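July, 6:40 a.m.

Day 18 with the white table from Serkcombe. I still don't believe the "wipes clean with anything" line.
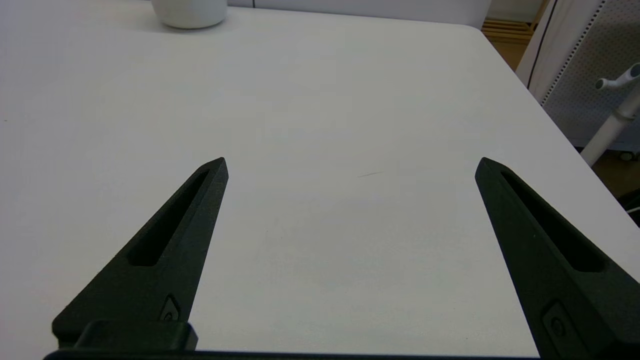

I've gone over the top with the Wirkasix spray twice this week and I can't say it does more than plain water. It smells of lemons and cost me 34 dollars – for soap, more or less. White was a mistake, I think. Every speck shows. The review I read swore they'd had theirs for years without a scratch. Sure. Ask me again at Christmas. Tonight I'll try baking soda.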